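3.2 Survey of household seating and table height

The second part of the study took place in Liltulthorpe, where 226 households agreed to answer questions about the furniture they use for meals, schoolwork and paid work at home. Interviewers visited each home once and measured the height of the main table and of the chair used most often with it. Visits began in March and followed the procedure set out by Čierny for the earlier Itora survey.

In 31 households the main table was used for paid work on most days. These households reported more neck and shoulder discomfort than the others, but the difference was small after age was taken into account. Chair height alone did not explain it. The gap between seat and tabletop was a better guide, and it was widest in homes where the chair had been bought separately from the table.

Respondents were also asked how they judged a table before buying it. Most named price and size first - height was rarely mentioned. Surface finish was raised more often than expected, mainly by older respondents, who linked pale finishes with glare from ceiling lights. The Khalaf scale, which we used to record finish, has 4 grades from pale to dark. Figure 2 shows a pale wooden surface.

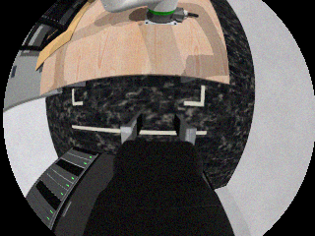
Figure 2. Pale wooden tabletop with faint reddish grain (computer rendering).

Answers on finish were missing for 22 households, and these were left out of the comparison in Section 3.3.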